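How do I get old cooking oil smell and sticky film off a stainless pan?
Posted in Kitchen & Home, Bramwell Neighbors Help Board

karkthorpe_kitchen
Hi all! I picked up a stainless steel pan at the Molska thrift shop back in June and I love the thing, but there's a tacky brown film on the inside, mostly up the sides, and when I heat it up it smells like a fryer. I've washed it with dish soap I don't know how many times. I let it sit full of hot water for 48 hours (my husband was thrilled to have it in the sink that long) and the film didn't budge. Is this something I can get off at home or did I waste my money? I don't own any fancy cleaners and I'd like to not scratch it up. It's not nonstick, just plain metal all the way through as far as I can tell.

3 replies

meneck_mom_of_boys
You didn't waste your money! What you've got is oil that baked on in thin layers, and dish soap won't touch it once it's gone hard like that. Here's what I do with mine. Put in enough water to cover the bottom, add 2 big spoonfuls of baking soda, and let it simmer for a good fifteen minutes. Let it cool down, dump it, and then make a thick paste with more baking soda and a few drops of water. Rub that up the sides with a soft sponge and go with the grain of the metal if you can see one. The sides take the longest - the simmering doesn't reach up there, so I leave the paste on while I do something else.

For the smell I use plain white vinegar after everything's rinsed. I keep it in a squeeze bottle so I'm not sloshing it out of the big jug.

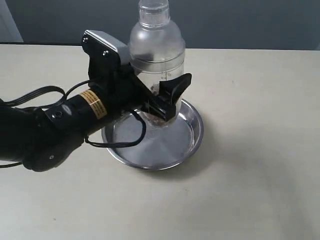
Clear bottle over a round stainless pan

Swish it around, give it a few minutes, rinse and dry right away with a towel or you'll get water spots. If there's still some film, do the whole thing over. My worst one took 2 rounds and a lot of grumbling.

bramwell_bill127
Steel wool. Done in five minutes.

oldstove_karkthorpe
Please don't use steel wool if you care about scratches, she did say that. I'd go with the baking soda, and if it's still sticky get one of those powdered cleansers made for stainless from the hardware store in Meneck. Read the can first and wear gloves, the stuff dried my hands out something awful. Also don't mix it with the vinegar, do one and rinse really well before you do the other.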